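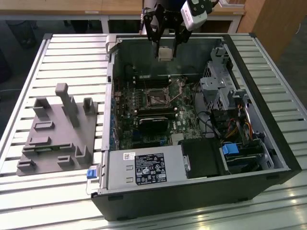

3.2 Parts and layout of the workstation

The assembly task was set up around a standard desktop computer case of the kind sold to schools and small offices. The case is placed on its side, with the open face up, so that the motherboard can be reached from above. All work is done on a slatted metal table. A gray fixture plate beside the case carries raised holders of several shapes, which give small parts a fixed starting place and a fixed angle. The plate was drawn up for the Juvisden study and follows the layout first used at the Munia workshop in June, with 3 changes to the spacing of the holders.

We chose the processor socket as the main site of interest. It is a square seat held in a metal bracket, and the parts around it leave limited room for approach. Figure 2 shows the socket area at close range. 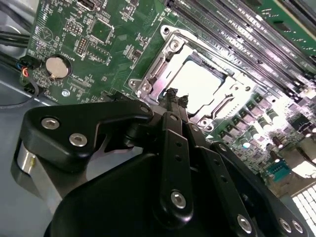 Figure 2. Motherboard with empty processor socket and metal retention bracket. Memory slots are to the upper right of the socket; the coin-cell battery is at upper left.

Access to the socket differs by side. The memory slots form a row of long, raised bodies along one side, and the capacitors and chokes of the power section take up the board on another. Cables add a further limit - they can shift when the case is moved, and their position was therefore checked before each series. Strong light on bare metal was also a concern, as glare hides the edges that are needed to judge whether a part is seated level.

Each series consisted of 108 placements, scored by the Ruriner scale for seating depth and tilt. Boards were retired after 2,000 placements, or sooner if wear was found on the bracket. Parts dropped inside the case were recorded separately and removed before work went on. The scoring sheets were closed on 2018-09-09, and the results are given by series in Section 4.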